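2023-07-13, towel folding, bench 2

Cloths: light blue microfiber from the Sorano order, washed at 60 °C and tumble dried, no softener. Batch of 94 in the bin. Target is a wide rectangle, layered edges to the bottom and right, black tabs left on.

Fold sequence as agreed in June: long side over first, press, then ends in. Press flat with the palm between folds. Up to 4 mm mismatch at the layered edge is acceptable.

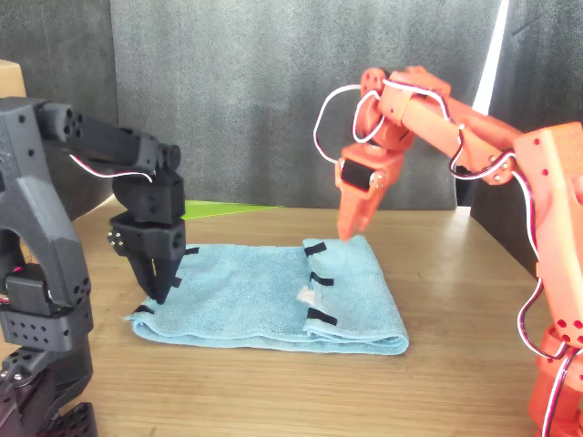
Tabs and surface

Tabs sit along the edges of the folded cloth. They add thickness there, so stack height should be read mid-cloth. Small white spot on the surface near center right. Not identified. Try the lint roller before rewashing.

Open points

Bachmann wants the Zaugg cloths folded to the same rectangle. Need one from the Skultstead shelf to compare pile.

Stack limit per shelf still 100. Check whether the lower ones keep their crease overnight.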